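Home / Play & Sorting / Bins and Trays / The Bradton Slope-Sided Sorting Bin

The Bradton Slope-Sided Sorting Bin, Gray

Item 1249
Usually packed the same afternoon if you order before noon

We have been selling sorting bins of one kind or another for a good long while now, and if I had to keep just one of them in the shop it would be this one. It's a plain gray bin with walls that lean outward as they rise, so that whatever you drop in rolls or slides down to the flat part in the middle and stays there where you can reach it. That's really the whole idea, and it works as well for a four-year-old with a heap of blocks as it does for a grown-up with a heap of odds and ends that need going through before supper.

Straight-sided boxes always end up with something wedged in a corner. You know the kind of thing, a little cube that sits tight against the wall and can't be picked up without tipping everything out. With the sloped sides there's room for your fingers to get down behind a piece and lift it (or for a small hand to scoop it up, which is how most of our younger customers seem to do it!). The floor is flat and has a light speckle to it, and bright toys show up nicely against the gray.

What people put in it

Mostly toys, I'd say, and mostly small ones. Wenche Strand, who teaches the little ones over in Fluststead, keeps hers stocked with a mix of cubes, studded building blocks, cups and a few long brick shapes, and has the children pick out everything red, then everything yellow, then whatever is left over. She likes to put in two things that are nearly the same color but quite different in size, and a block with a hole in it, so there's always something to talk about. I've borrowed that mix for the shop and never gone back to the old set of matching blocks.

Elsie Costigan wrote in September to say hers lives on the dining table and gets used for jigsaw pieces in the evenings. Other folks use them for buttons, seed packets, screws or the contents of a kitchen drawer. It'll take anything you can comfortably pick up with one hand.

A word about where to put it

Any flat, steady table will do. The bin is light enough to carry from room to room, and with light things you may find it wanders a bit when someone is digging around in it with great enthusiasm. A pair of ordinary bar clamps on the rim will hold it still, and a strip of painter's tape on the tabletop is handy for marking its spot if you like it to go back to the same place each time. We don't include clamps or tape, as most households already have some in a drawer.

Cleaning

Warm water, a drop of dish soap and a soft cloth. Please don't use a scouring pad on the inside walls, as it dulls them and then they hold on to dirt. Wipe up paint, juice and glue before they dry if you possibly can, and pay attention to the low part of the walls, where drips like to collect. Old marks sometimes stay put, and they do no harm at all to the way the bin works. Stand it on its side to dry.

Good to know before you order

The bin comes on its own. Toys and blocks are sold separately, and you'll find them under Loose Pieces.
It doesn't have a lid. We tried one and it was more trouble than it was worth.
Small pieces are not for children who still put things in their mouths.
Bins nest inside each other for storage, though I'd slip a sheet of paper between them so they come apart easily.

We've sent out over 1000 of these so far, and Angus Faulkner in the packing room still checks each one by running a hand around the rim. If yours has a rough spot or arrives cracked, write to Darcy Katene at the shop and we'll send another one out to you. Keep the carton until you've had a proper look at it, please, and fold it flat afterward, because they're good sturdy cartons and come in useful for all sorts of things. 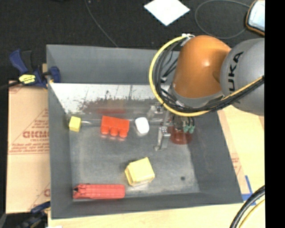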